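Plain light gray background or something else for product pictures?
Small Shops Forum > Selling Online > Photos and Listings

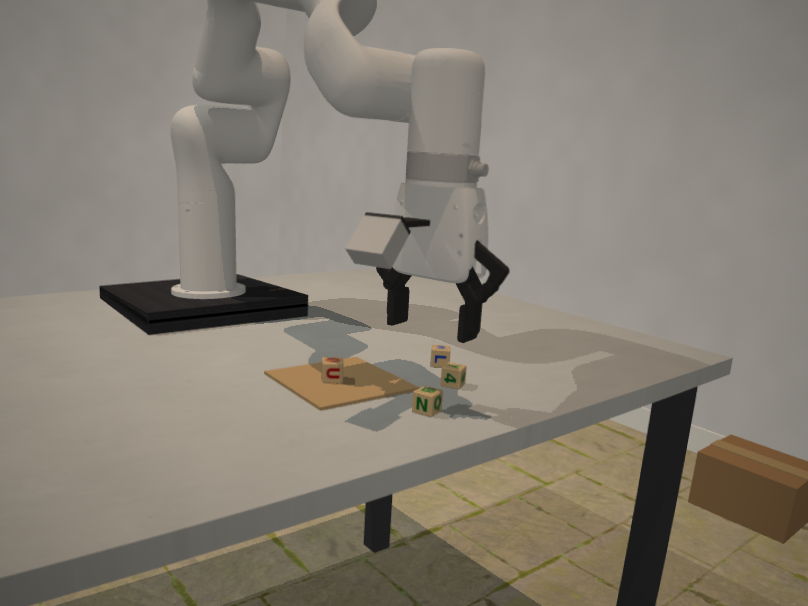
bogdan_ceramics
Sep 27, 2020
Hello all, I sell handmade cups and small bowls under the name Bernus, and I am trying to decide which background I should use for all my listings. Until now I used my kitchen table, which has a strong yellow grain, and the white glaze looks dirty on it. My wife wants linen cloth. I think more of a plain surface, the light gray kind like the tabletop in my picture, where a white object stays white and you still see its edge. My worry is that the shop becomes cold and people will think the cups are from a factory. I have 400 listings, so I want to choose one time only. What do you use?

nuala_nib
I use gray for everything and I would not go back. Pure white eats the rim of pale pots, and then you spend the evening in the editing program. Gray paper from the art store is enough. Buy the matte one.
Nuala Ní Bhriain

rarkness
I disagree with this. Gray is fine for electronics. For a cup I want to see a table, a spoon, maybe some bread. When I changed to plain background my sales went down, and when I put the wood back they came up again.

nuala_nib
Was it in the same season? Mine go down every September whatever I do.

rarkness
No, it was spring and then before Christmas. So okay, it is not a clean test. But my customers wrote to me that they liked the old pictures.

lucian_m
Why must it be one or the other? I make the first picture plain and the last 2 at home on the table. The first one is for the search page, where it is very small and a cloth with folds only makes confusion.

bogdan_ceramics
Thank you Lucian, this is a good idea, but it is double work for 400 pieces. Did you do it for all?

lucian_m
No, only for the 20 that sell best. The others have plain only.

alum
Please check your light before you buy any paper. Gray under a warm lamp becomes brown, and then you are again at the kitchen table. I put mine beside a north window and set the white balance by hand.

rarkness
With this I agree.

bogdan_ceramics
My window is to the west, so I will try in the morning. I ordered one roll of matte gray and I will begin with the white cups. The linen stays for the bowls, this was the agreement at home.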